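Jovetti opens repair room at Saithong, with 22 benches and a full parts wall

2025-11-22 – Jovetti has opened a community repair room on the ground floor of the Saithong building, and the doors were busy from the first morning. The room has 22 benches, a wall of sorted spare parts and a long table for jobs too big to fit anywhere else.

The idea grew out of a trial in May, when 70 households brought in gear that had stopped working or had simply seen a lot of use. Lamps, fans, bike parts and kitchen scales all turned up. So did plenty of things with no obvious name, and those turned out to be the favourites!
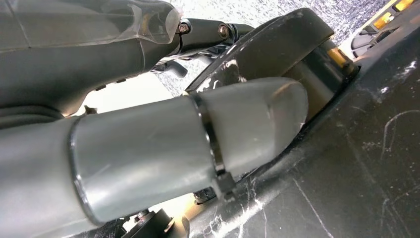

Close quarters: a black disk with worn, scuffed edges, beside a pale gray part held by a black band clamp.

Scuffs and chips are welcome at Jovetti. Visitors can look over a worn part with someone who knows the trade, decide if it has more life in it, and learn how to clean, tighten or replace it. Clamps, hex bolts, pins and washers are kept in labelled drawers, and the first 20 pieces on any job are free.

Flanero fitted out the benches and the lighting. Vimo supplied the tool sets, which stay in the room and can be booked by the hour.

"We love the odd jobs," Jovetti said. "Bring the lid, the bracket and the bag of screws – it all helps."

The room can take 200 bookings a month, and sessions for the coming weeks are open now. Children are welcome with an adult. Closed shoes are needed at all benches, and safety glasses are on hand at the front counter.

Bookings and media enquiries: the Jovetti front counter, Saithong building, ground floor.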